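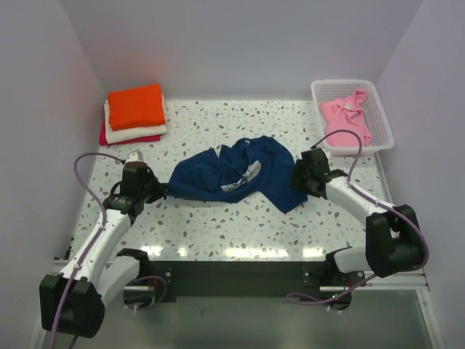

Folding T-shirts into a stack that stays up

Most folding guides promise a method that takes two seconds a shirt. I tried several, and they mostly work on a brand new shirt that has been ironed first. What follows is slower and duller, and it survives a shirt that came out of the basket in a knot.

What you need

A flat, hard surface, bigger than the shirt. A bed is too soft, whatever the videos say. You can skip the plastic folding board. I bought the Judotley one and it was fine for 3 shirts, then I was back to using my hands.

Step 1. Find the edges

Don't shake and hope. Take hold of one end, feel along for a hem or a sleeve, and pull it out flat. Then look for the neck label, which tells you which way is up.

Step 2. Lay it face down

Smooth from the middle outward. If there's a print on the front, it goes against the table. Some people say this protects the print – I doubt it, but the print does end up on the outside of the fold, so you can tell your shirts apart.

Step 3. Sides in

Fold each side toward the center and lay the sleeve back on itself. Perfect thirds are not required.

Step 4. Up from the hem

Fold the hem up to the collar, then fold in half again. Thick cotton may only take one fold.

Step 5. Stack

Put the folded edges all on the same side. Heavier cloth goes at the bottom. My stacks start to lean at roughly 20 shirts, so I stop well before that and start another one.

Filing shirts upright in a drawer is a separate argument. I gave it 46 days and went back to stacks.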